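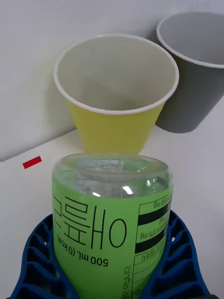

## Media release: Hostholm and Kaveo publish handling code for two-arm robot benches

23/07/2021, for immediate release

Hostholm and Kaveo have today put out a joint code of practice for robot arms that handle drinks bottles and paper cups. Free to download. Covers bench set-up, grip, bottle handling and record keeping. In force at both firms from August.

The code is called Wullar. It runs to 6 sections and replaces the two firms' seperate in-house rules, which didn't always agree on things like who clears a stopped arm.

Main points:

- Cup positions marked on the bench in coloured tape. Marks checked before each session, replaced if lifting.
- Bottles turned upside down only within the marked area. Caps checked by hand first.
- Soft, ribbed fingers for plastic bottles. Hard fingers need a written sign-off.
- One arm moves over the cups at a time. The other holds clear, fingers open.
- Any spill stops both arms. Bench wiped, marks checked again, restart by a trained operator only.
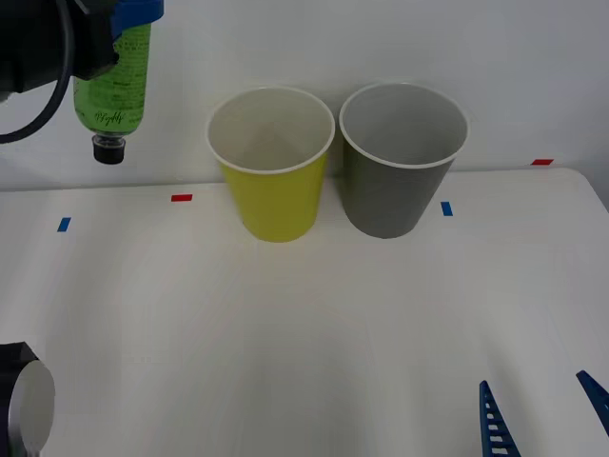

The draft went out for comment in autumn and drew 115 responses, mostly from small labs and training colleges. Biggest complaint was the paperwork. The log sheet has been cut to a single page as a result, and operators can now fill it in at the end of a session instead of after every run.

Second biggest was cable routing. Section 4 has been rewritten, with a new rule on slack at the wrist and a check for cables that could catch on the arm's own body at full reach.

Bakke, which trains operators for both companies, will run 5 short courses on the code starting in August. Each has 100 places. No charge for labs that commented on the draft, others should contact Bakke for the fee.

Wullar is voluntary and does not replace workplace safety law or the arm maker's own manual. Where they differ the stricter rule applys.

A section on glass is still being worked on. Comments welcome now through the Hostholm website.

**Media enquiries:** Hostholm communications office. Print copies of the code on request, colour or black and white.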